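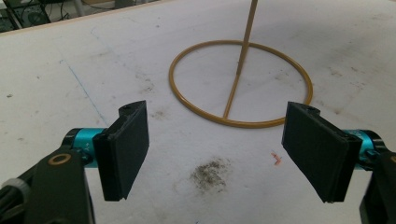

*white tabletop, grey smudges and all*

**mok_lamps** wrote:
Right, Sunday question. I rent a bench at Sotmont and want to sell a few bits there in May. Do you lot price by the hour or just copy what everyone else charges? I've been going by feel and I think I'm robbing myself!

**Tài Đỗ** wrote:
By the hour, always. Write down your time for 3 pieces, take the middle one, add materials, add the stall fee split across what you expect to sell. Boring but it works.

**dakholm_dave** wrote:
Sorry Tài, disagree. Punters don't care how long you took. I had a shade up at £45 for ages (all sums done properly, very proud of myself), knocked it down to what the next stall was asking and it went before lunch.

**Tài Đỗ** wrote:
And what did you make on it, Dave?

**dakholm_dave** wrote:
...about a fiver. Still went home with an empty box though.

**Ho-yin Au** wrote:
Bit of both for me. I work out the lowest I can live with, then go and have a nosy round the other stalls before I write any tags. Dark shades on gold stands seem to fetch more than plain ones round our way, no idea why.

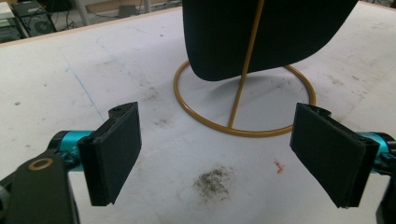 *black fabric shade, gold-coloured wire stand*

**mok_lamps** wrote:
Ooh, that's the sort of thing I had in mind. What would you put on one like that?

**Ho-yin Au** wrote:
Depends on the fair. I wouldn't go under 20 anywhere, and I'd try a good bit more at Sotmont.

**Tài Đỗ** wrote:
20?? You'd be paying people to take it away.

**dakholm_dave** wrote:
Here we go again. Mok, ask whether the stall fee includes a table, they stung me for that last year.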